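Zitora home station, pre-session check, 21 Jul 2020

1. Table legs locked, top steady. OK. I leaned on it good and hard, as always!
2. Cables free through the whole reach. OK, though please look again after the first few demonstrations.
3. Bowl set within easy reach of both grippers. OK. 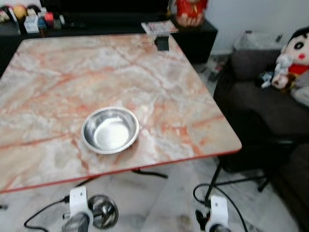
Dagdag adds that the stop button should be pressed once before anybody takes the remote controls, even on a short day.

Quite right, and I've put it in as item 4. Pressed, held, released, all fine.
5. Operator's hands relaxed, speed on low. OK. We plan 12 demonstrations of the table setting task, with a rest after 9 (tired hands teach the robot tired habits, I always feel).
6. Cup, spoon and fork laid out with the bowl. OK.

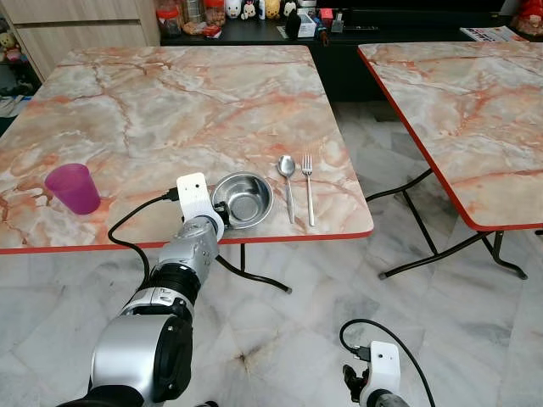

7. Grippers opened and closed slowly by remote, 15 times each. OK, but the left one felt a touch slow to answer, so I'd like it looked at before Thursday.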